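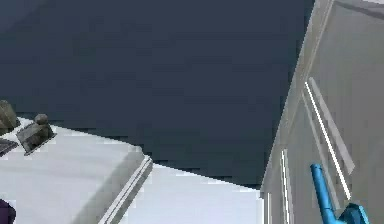 Mon 20 May

To: Program Office, Riteo Fund
From: Florencia Domínguez, Project Director, Hiltano Center for Export Transparency
Re: Second progress report, Open License Register

## Purpose of this report

The Center submits this report under the terms of the grant agreement for the Open License Register. It covers the work completed since the March report, the use of grant funds, and the matters on which the Center requests a decision from the Fund. The objective of the grant remains unchanged: to make published information on military export licenses easier to find, compare and question, for readers with no background in the subject.

## Register entries

The register now holds 803 entries that have passed both stages of checking. Each entry records the country of destination, the category of equipment, the stated end user where one has been published, and the source document. Entries that rest only on press coverage are kept in a separate file and are not shown to the public.

Reinhold Heitmann has led the second stage of checking. The most common fault found was the double counting of licenses that had been amended and issued again under a new number. These records have been merged, with the earlier number kept in a notes field so that users holding older papers can still find them. Temporary licenses for trade show samples were a further source of confusion, as the equipment is expected to return and should not be added to the totals for exports. They now have a category of their own.

The Center had planned to complete the older paper records held by the Lenz Archive in this period. That work is behind schedule. Many of the pages are carbon copies and do not scan well, and the staff have had to type them by hand.

## Public exhibition

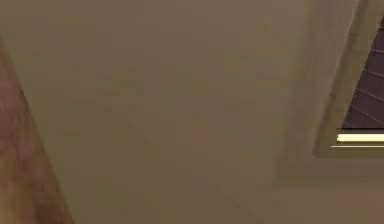
The traveling exhibition on licensing and end-use controls has moved from outline to final text. Kai Diekmann has reduced the panel copy by half, following comments from the test readers that the first version assumed too much knowledge of the law. The agreed wall treatment is a muted beige-taupe in a matte finish, as in the surface above, with no pattern behind the text. Map panels will carry the only strong colors. The host venues have asked for the final panel sizes, and these will be sent when the printer has confirmed the mounting system.

One venue has withdrawn. Its management stated that a long-standing tenant in the defense sector had raised objections to the subject. The Center offered to share the full text in advance, and this offer was declined. A replacement venue is being sought in the same city, and the text has not been altered.

## Relations with industry and officials

The Center wrote to each company named in the register and invited corrections. Replies were fewer than hoped, but several were detailed and useful. Miltel, a supplier of communications equipment, pointed out that two of its entries had been placed under the wrong category, and both were corrected within the week.
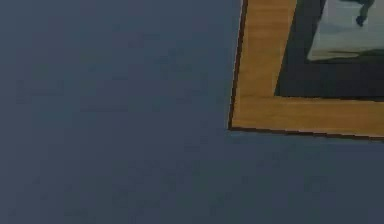

Other companies replied through their lawyers, asking that entries be removed in full. Ottmar Lammers reviewed these requests against the source documents. Where the source was an official publication, the entry was retained and a note of the company's objection was added beside it. The Center considers this a fair practice and proposes to adopt it as standing policy. The licensing authority has not yet answered our request for a regular meeting.

## Training

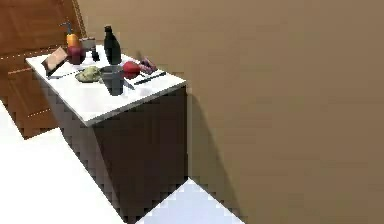

The training course for local reporters and community groups was revised after the first session, when participants found the control lists hard to read without preparation. Uwe Ruppert has added an opening exercise that uses no military goods at all. Participants are asked to describe household objects such as the soap dispenser and red apple on the white countertop above in the terms of an export form: what the item is, what it is made of, who will receive it and what it will be used for. A description as loose as "dispenser, orange-yellow, dark pump" leads quickly to a discussion of how much a license entry can leave unsaid. The course then turns to real entries.

The revised course has been given to 30 participants. Written feedback was favorable, though several people asked for more time on brokering and transit, and for a printed glossary.

## Finance

Spending is within budget in all lines except scanning and transcription, which is overspent by $2,000 as a result of the typing described earlier. The travel line is underspent by a greater amount.

## Decisions requested

1. Approval to move $2,000 from travel to transcription.
2. Approval of a 3-month extension for the Lenz Archive records only.
3. Comments on the proposed policy for company objections, the text of which is attached as Annex B.

The financial statement is attached as Annex A. Questions on the accounts should be directed to Mr. Lammers, and all other questions to the undersigned.

Florencia Domínguez
Project Director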